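Uvlow opens free laundry-sorting sessions in Skirncombe

For immediate release
3rd March

SKIRNCOMBE - Uvlow, the home organizing studio on Moncrieff Street, is opening its doors this spring for a season of free sorting sessions, and the first subject is the one people ask for most: socks.

The program is called Amar. It grew out of a handout that founder Amerley Osei wrote for her own neighbors, who kept telling her that the washing was easy and the pile afterward was what beat them. Uvlow printed 100 copies, ran out within the week, and went back to the printer for 2000 more.

"I love this job, and I love it most at the sock stage," said Osei. "You start with a heap and you end with a drawer you can use in the dark. People get so excited about it, and so do I!" 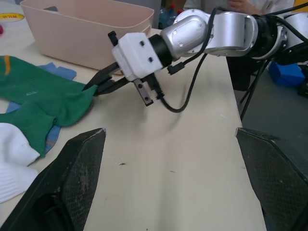
Each session runs for an hour and is built around a bag of clean laundry that guests bring from home. They learn to lay everything out before folding anything, to match by cuff as well as by color, and to give singles a place of their own until the partner shows up. There is no set folding style. Rolled, folded flat or tucked into each other are all welcome, and the session leaders will happily show all three.

Places are limited to 4 households at a time so that everyone gets enough elbow room. Across the whole season there is space for 398 households, and children are very welcome - they tend to be the fastest matchers in any family.

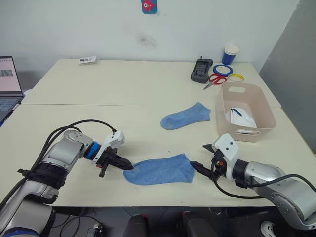
Blandine Baudry, who wrote the course plan, has put surface space ahead of everything else. Her advice for home is to clear the biggest flat area you have, even if it means pushing two tables together, and to keep the basket up there with you instead of down on the floor. A pair like the light blue socks on our table is easiest to deal with when both are lying flat, in plain sight and close to each other. Baudry also likes a basket with handle slots, as the finished load can then go straight to the bedroom.

"Give yourself more table than you think you need," she said. "It makes the whole thing feel lighter."

Later sessions will move on to dish towels, bed linens and winter knits. The season closes in May with an open afternoon, when past guests can come back with their hardest pile and get help with it.

Sessions are free, and booking is required. Sign up at the Uvlow front desk during opening hours. Copies of the handout are available there too, at no charge.

Media contact: Blandine Baudry, Uvlow, Skirncombe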